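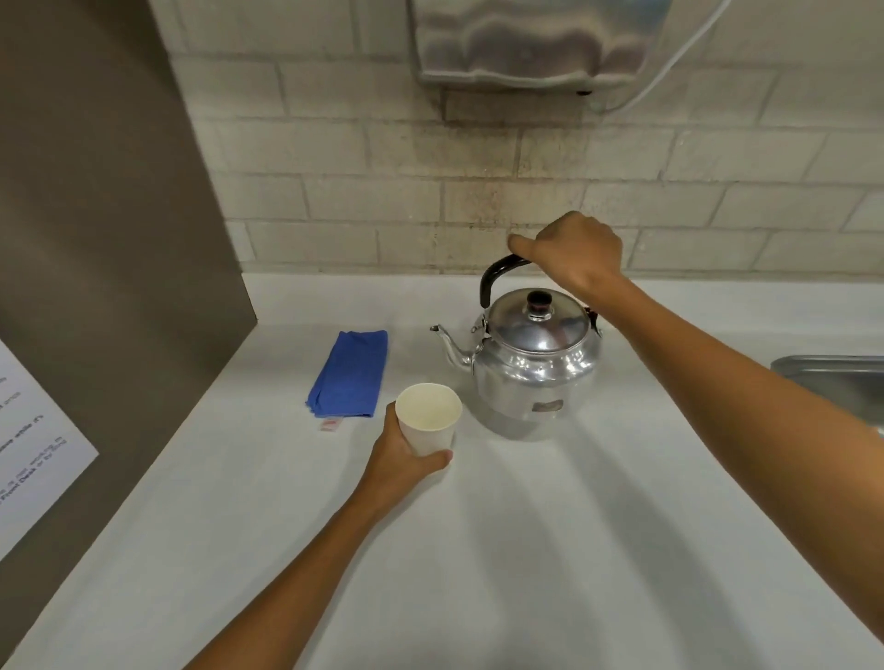
I'd been meaning to talk to Ida Wendt for months, ever since a friend sent me a talk of hers about why pouring a hot drink is such a miserable problem for a robot. She writes planning software at Rullance, where she and Marlene Strobel look after a system called Fastero. It takes in recordings of people doing small kitchen jobs, works out what the two hands are up to, and hands the result over to the planner. We ended up talking for most of an afternoon, and I drank far too much coffee.

My first question was the obvious one. Why kettles?

"Because I was sick of blocks," she said, and laughed. "Everybody stacks blocks. You can write a planner that's great with blocks and then give it a kettle and a paper cup, and it falls over. The cup weighs nothing, the spout sticks out a long way from where your hand is, and one hand has to hold still while the other one moves."

That last bit is her favorite subject (I could tell, she put her mug down). Most of the planners she'd worked with treated two arms as two separate jobs with a rule that they shouldn't crash into each other. Fastero started out that way too. Marlene wrote the first version, and I asked her about it when she came in to grab a charger.

"It was fine on paper," Marlene said. "Left arm gets the cup, right arm gets the kettle, go. But then the right arm would replan, because the handle wasn't quite where we thought, and the left arm had no idea. It just sat there holding the cup in the old spot."

So they tore that part out. Now there's one plan for the pair, and the thing it cares about is the gap between the tip of the spout and the rim of the cup. The arms can do what they like as long as that relationship holds. Ida calls it "the only number I look at before lunch."

I wanted to know about perception, since I'd heard shiny metal is awful for depth cameras. She groaned.

"Oh, it's terrible! A polished kettle is basically a little mirror. You get the counter in it, you get your own sleeves in it, and the depth just has holes. For a while our tracker was sure the kettle had a dent in it the size of a fist." They fixed some of that by leaning on the parts that behave, like a dark handle or the knob on a lid, and guessing the body from there. The outline of the spout comes from the color picture alone. She doesn't love it, but it holds up.

Hands are the other headache. When fingers close over a handle you lose half the fingers and most of the handle at the same moment, right when you care most about both. The tracker used to panic and drop the track. These days it's allowed to say "still gripped, position uncertain" and carry on, and that small change took a surprising amount of arguing. Marlene was against it. She came around when they reran 547 clips overnight and the dropped tracks mostly went away.

I asked how much data they have. Over 2,000 clips, she told me, and she'd happily trade plenty of them for better labels. The labeling tool is called Prarkemier (I made her spell it twice) and she has opinions.

"It wants a start and an end for everything. When does a pour start? When the kettle tips? When water comes out? Two people will mark it in two different places and they're both right." Their answer was to let labelers mark a stretch of time in place of a single instant. The planner reads that as slack, and the motions come out a lot less jerky.

We got on to testing. Every change goes through a simulator named Reuter before it gets near an arm, with 60 pours in the short run and a longer set if anyone has touched the grasp code. The water in there is fake in a pretty crude way, and she doesn't mind. "I don't need beautiful water. I need to know if the cup got knocked over."

And does it get knocked over?

"Sometimes, yeah. Empty cups especially. You squeeze a paper cup a bit too hard and the rim goes oval, and then the spout target is wrong, and off we go." They're adding a check on the rim shape, which she hopes to have in by June. After that she'd like to try lids, and Marlene would like to try literally anything besides drinks.

On my way out I asked what she'd tell someone starting on this sort of software. She thought about it while rinsing her mug. "Log both hands with the same clock," she said. "We lost weeks to that."

Last updated: March 22, 2023

Contact | Copyright, all rights reserved | Back to top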